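About Gekwood

Gekwood is a small stone care and repair shop. We started because we got tired of reading labels. Every bottle on the hardware store shelf promises to seal, shine and protect for life, and most of them can't say what kind of stone they're meant for. We don't believe in "for life." We'd ask you to be suspicious of anyone who does, including us.

There are 4 of us. We work out of a unit on the Stallum road, with a rack of 400 sample offcuts that we have stained with wine, oil, coffee and lemon juice on purpose. Some sealers did well. A lot of them did nothing we could measure, and a few made things worse. The results are in a binder by the front desk and anybody can read it.

What we do

Chip repair, stain removal, re-polishing and sealing, for homes and small restaurants. The smallest job we take is 600 dollars. If yours is smaller, call anyway and we'll tell you what to try yourself.

What we don't do

We don't sell yearly service plans. Wakatberg and Sampaio both offer them, and maybe somebody needs one. We haven't met that customer yet.

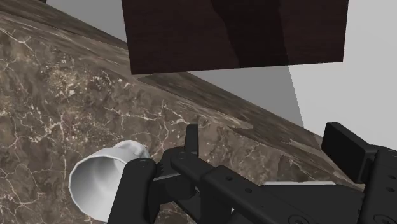

Customers ask us all the time whether a line in their counter is a crack. Usually it's a vein, and we have seen people quoted for a full replacement over one. Brown marble with thin cream and tan veins that branch and fork, like this, can look alarming if you've just been told to worry. Run a fingernail across the line before you pay anybody. If it catches, send us a note.

We answer mail within 14 days, slower in August.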